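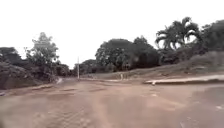
The dirt road, with bushes all down the left side.

I've wanted to see how chilli sauce is made in bulk ever since I ruined a good saucepan trying to do it at home, so when Grilley put the word out that they were opening their sauce kitchen for a day in April, I had my name down before I'd finished my tea.

Grilley is a small outfit. There's one long cooking room, a cold store, a packing room and a shop the size of my bathroom. They took us round in groups of 10 and gave us all hairnets and blue overshoes (I looked ridiculous, and so did everybody else, so that was fine). The smell gets you first. It's vinegar and roasted garlic, with something fruity under it, and then the chilli arrives at the back of your throat and the whole group starts coughing at once!

We began with the peppers. They use a long, wrinkly red one they call Nokari, which they buy in dried, and they soak it overnight before it goes anywhere near a pan. I'd always poured boiling water over mine and given them half an hour. Apparently that's why my sauce tastes dusty. The soaking water goes in too, unless it's bitter, and the woman showing us round tastes every tub with a teaspoon before she decides.

Then the garlic, which they roast whole in its skin with the heads packed tight in deep trays. After that it's all blended, simmered with cider vinegar and a bit of brown sugar, and left to stand. The plain red stands for 13 days. The smoked one, Wokgate, gets 52, and you really can taste the difference, because it goes round and almost sweet before the heat comes up. It's meant for stir-fries but I had it on a cheese scone and I'd do it again tomorrow.

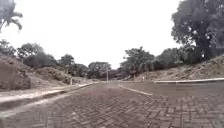

Herringbone brick, and one short white line on the right.

Lunch was in a tent outside: flatbreads, a big pot of black beans, pickled red onion, and every sauce they make lined up in squeezy bottles. I had seconds of the beans. They were cooked with orange peel and a bay leaf, and I've scribbled that down to try with a tin and see if I can cheat it.

The tasting in the afternoon was run by Cisternas, who make the vinegar. Five little cups each, and I couldn't tell the second from the third, though I nodded along. The pear one was lovely. They suggested a spoonful over sliced tomatoes with no oil at all, just salt, and I've had that for supper twice since.

A few moans. The shop only takes cash, there was nowhere to sit down between the tour and lunch, and they'd run out of the small Wokgate bottles by two o'clock, so I came home with the big one. Bottle number 66, according to the label. It's already a third gone.

Next on my list is soaking some peppers overnight, in a different saucepan.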